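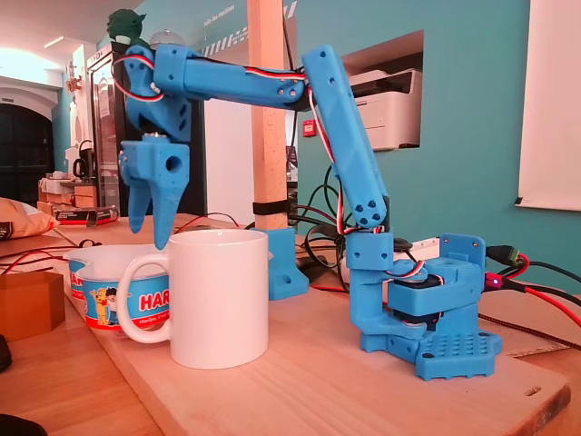
Papers > Costume Studies > Repair and Upkeep
4 min read
October - Popescu Costume Lab

4.2 Who fixes the helmet

Members of the Witmont and Plelthorpe clubs filed 182 repair notes over 12 months. Armor broke mostly at the straps, and mostly in parking lots. The club rules, which run long on the correct shade of gray, give straps a single line.

We sorted the notes by who did the fixing. Owners came first, followed by whoever was standing nearest with glue. Parts made by home printing were a special case. Builders tended to hide every fastener under filler and paint, then had to dig for it later with a dental pick. Plain printed parts with their screw holes left open, like those in Figure 3, are easier to take apart, though no judge in either club has ever awarded points for this.

Figure 3. Blue 3D-printed parts with open screw holes.

Spending was harder to pin down. Members gave us their receipts for paint but grew vague on the subject of helmets. One Plelthorpe builder reported a total of $400, then sent a corrected figure of $2272 and asked that we not mail anything to the house. We kept the second number - and the request.

Both clubs now carry a shared repair kit to events. Witmont's has been missing its scissors for most of the study.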